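Shop Home Play Mats Toy Boxes Spares Delivery Contact
Last updated 11th January
2 min read

The Skulach padded play mat

I've sold play mats for years and this is the one I keep taking home for my own lot! It's a big patchwork of cartoon panels with a bright green edging, so there's always something to point at – ours go straight for the yellow duck, then argue over the pig, the bear and the frog (the puppy panel is my favourite, for what it's worth).

It wipes down with a damp cloth and it folds over the back of a chair or a sofa arm when you want the floor back. Please don't tumble dry it, I've tried and the edging goes wavy. We've sent out roughly 3,000 since we started and most of the emails I get are from people wanting a second one for Grandma's.

Lots of you ask what to keep the toys in. Any open cardboard box does the job, and it can sit right next to the mat while you sort through the dolls and the odd bits in packets. If you'd like something sturdier, have a look at the Poreck box on the next page.

Order code 127. Next delivery is due in February, so drop me a line if you'd like one put aside – Lukian Horobets 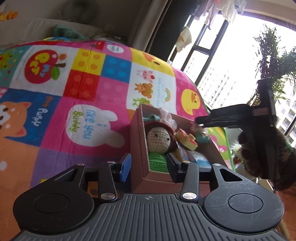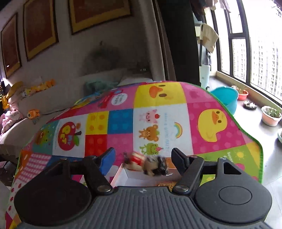 The Skulach mat, with an open box in front of it.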